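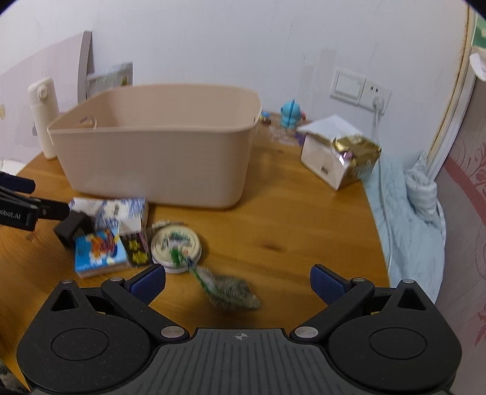

Round wooden table, tin lid with the blue and green print.

Keogh airport to Follach old town: night bus or prebooked transfer?

tramline_ed
Landing at Keogh at 23:40 on the late Jomus flight, carry-on only, one adult. Hotel is inside the old town wall at Follach. The airport page lists the N4 night bus but gives no timetable after midnight. A prebooked car is 30 euros. Is the bus realistic with that arrival time, or should I book the car now? Hotel reception closes at 01:00.

vukonbound
Bus is realistic. It leaves from stand 4, outside arrivals, turn left. Last departure in the winter timetable was 00:35. I used it in January from the same flight and was at the wall before 01:00. Ticket from the machine, card only. The driver does not sell them.

Ridwan Subramaniam
I would check that 00:35. The winter timetable ended last week. The summer PDF shows the last N4 at 00:15 on weekdays, with the 00:35 running Friday and Saturday nights only. Thirty-five minutes from scheduled arrival to the stop leaves no margin if the aircraft parks remote and you are bused in.

vukonbound
Which PDF? The one on the operator's site still says 00:35 every night.

Ridwan Subramaniam
The one dated 02/04/2023. The site has both files up. The older one is linked from the English page and the newer one from the local-language page. Same file name apart from the last digit.

vukonbound
OK, found it. You are right about weekdays. I still think the car is poor value for a 14 km ride. Carry-on only, seat near the front, and 00:15 can be made.

pass_the_salt
It can be made if passport control has more than one desk open. Last two times I came through at that hour there was one. I missed the bus both times and paid the rank taxi, metered, which came to more than the prebooked car.

tramline_ed
EU passport, if that changes anything. Arriving on a Tuesday.

pass_the_salt
It helps if the gates are on. They were off on one of my two trips.

Ridwan Subramaniam
Also check where the bus stops. The N4 does not go inside the wall. It stops at the north gate and it is uphill on cobbles from there. With reception closing at 01:00 I would call the hotel and ask for a door code whichever option you take.

larkhill661
Third option: the regional train from Keogh to Vukon, then a taxi from the station there. The last train is at 00:22.

vukonbound
That is the wrong direction. Vukon is past Follach and the train does not stop in between at night. You would pay for a taxi back.

larkhill661
It stopped when I took it.

vukonbound
When was that?

larkhill661
2019.

Ridwan Subramaniam
The night stop was withdrawn after that. The footnote is on page 2 of the rail timetable.

tramline_ed
Called the hotel. They will send a door code by text the day before, so 01:00 no longer matters. The car can be canceled free up to 4 hours before pickup. I have booked it, and will cancel at dinner time if the airline shows the inbound aircraft running early. Train ruled out.

pass_the_salt
Check that the cancellation cutoff runs from the pickup time and not from the scheduled landing. Mine ran from landing.

tramline_ed
It says pickup, 00:10. So the cutoff is 20:10.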